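Progress report on the packing line at Meltdale, April

We have had a good month, I'm happy to say, and I want to thank you again for your patience over the winter. The Jemal cell packed 857 baskets, up from 542 in March, and the evening crew now goes home on time most nights!

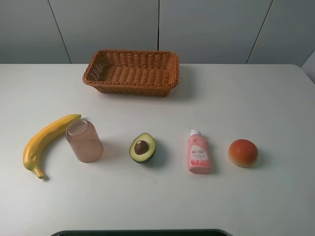
Training is where most of your money went, and I think it shows. Fifteen of our packers can now set up a practice run by themselves, with a mixed row like the banana, the upside-down cup and the pink bottle, and the wicker basket waiting behind. Roxana Nina moved from lifting to teaching these runs, and her shoulder is thankful. Two people still worry about their hours, and I've promised them a proper talk before we sign with Zavent for the second cell.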